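Chore Watch: Can it hang up a towel yet?

A lot of you wrote in after the March issue to ask when a machine is going to take over your bathroom. I get it! I have two teenagers and I would sign up tomorrow. So I spent an afternoon at Kirnwood with Zeyu Fang and Chenxi Yin, watching a two-armed robot deal with one pink towel and one towel bar.
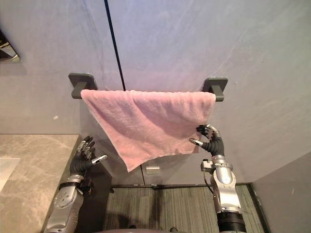
My own way with a towel is to fling it over the bar and leave. Zeyu says that fling is a nightmare to teach. Cloth never hangs the same way twice, so the robot can't just repeat a move it learned yesterday, and it has to keep looking and guessing where the corner went (same as me before coffee).

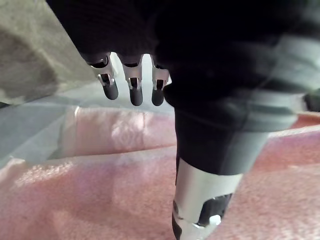 Three black fingertips just above the pink fabric.

I asked Chenxi how much practice a job like this takes. She told me they plan on 1,000 tries before they'll even talk about how well it's going, and she said it so cheerfully that I felt bad for complaining about laundry day. 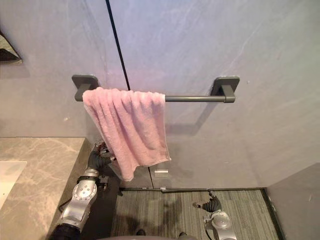 Straightening is its own headache, by the way. Getting cloth onto a bar is one job and getting it to hang evenly is another, and Chenxi scores them separately. My kids would fail the second one every time. 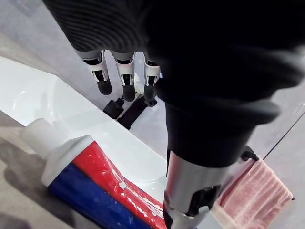 Would I buy one? Not this year. Kheri Mbwambo, who cleans houses for a living and reads this newsletter (hi Kheri!), told me she does a whole bathroom in 20 minutes and the towel is the easy bit. It's the stuff lying around that eats her time, like a big red and blue toothpaste tube left across the sink, right where you need to wipe. I'd pay for a robot that handled that. Zeyu's guess is 5 years, Chenxi says 2, and I've put a box of donuts on Zeyu.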